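OK a few of you asked how the Padik trial is going, so I'm going to do the long version. Get a coffee.

Quick background: Padik is the two-armed office robot from Gekent. You can buy it outright or rent it through Sternar, and renting gets you setup, a support line and a 90-day trial. We rented. I wasn't going to ask my boss for the purchase price on a hunch!

What we wanted it for: cabinets. Binders in, binders out, doors shut at the end of the day. We have low cabinets parked next to pretty much every desk and people leave stuff in them, on them and behind them.

Setup took a morning. The Sternar tech was great and very patient with my questions, and left us a printed sheet that's better than the whole Gekent manual. If you rent one, ask for the sheet.

You teach it a job by guiding the arms through it a bunch of times and then letting it practice. Gekent calls each finished job a "routine." The basic plan comes with room for 11 of them. Sounded stingy to me, but we're in week six and I've only filled half.

First routine was opening a cabinet door. I figured I'd be done by lunch. Reader, it took 53 demos before I trusted it to do that with me out of the room. Doors are hard! They swing in an arc and the arm has to go with it, and every one of our hinges is a little different.

Once doors clicked, the rest went way faster. Laying a binder flat on a shelf was an afternoon. Taking one back out was a bit longer (it likes to grab too close to the corner, and then the other end sags).

Stuff I like: it's quiet. Quieter than the printer, anyway. The fabric sleeves on the arms are a nice touch, I've bumped into one twice and didn't even get a bruise out of it. And the rubber fingertips haven't left marks on the cabinets so far.

Stuff I don't like: the app. Oh my gosh, the app. You can't rename a routine after you save it, so I now have "door left," "door left real" and "door left USE THIS" and there's no way to clean that up short of deleting and starting over.

Also the low shelves. Anything close to the floor means a lot of reaching down, and it goes slow and careful and then stops to think. I've been told there's an update in March. We'll see. I'm parking most things on upper shelves until then.

Battery: fine. We plug it in at night and I've never had it quit on me mid-job. I haven't tried running it flat out all day, so don't quote me if that's your plan.

Somebody's going to ask about Sundaram, so: yes, we got a quote from them too. Theirs is a one-arm unit on a rolling base, cheaper per month, with a nicer app. But one arm can't hold a door and reach past it, and some of our doors drift shut. That settled it for us. If your shelves are open, I'd look at Sundaram first.

Support gets a solid B+. I've called 2 times. First call, they picked up right away and walked me through re-zeroing the wrist. Second call was on a Saturday and I got voicemail until Monday. It's in the contract, I just hadn't read that bit, so read that bit.

My coworkers have gone from filming it to ignoring it, which I'm taking as a good review. There's one holdout who locks their cabinet now. Fair enough, it doesn't do keys!

Would I buy one? Not yet. Would I keep renting? Yeah, I think so, if the March update does what they say for the low shelves. I'd also want the app fixed, but I'd want that either way.

Cabinet work, both doors open, from up top and then from down by the hand:

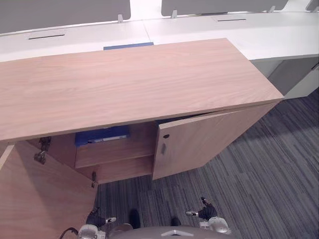
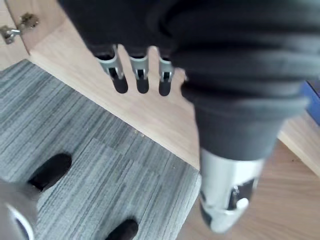
Someone replied that their office had a Padik on the same Sternar plan and hit the routine limit much sooner than I'm going to, mostly from saving a separate one for every cabinet. They ended up retraining with demos mixed from several cabinets under one routine, and said it took longer up front but freed up most of their slots.

So that's my project for next week. Has anybody mixed left and right doors in one routine, or is that asking for trouble? I've got "door left USE THIS" ready to sacrifice.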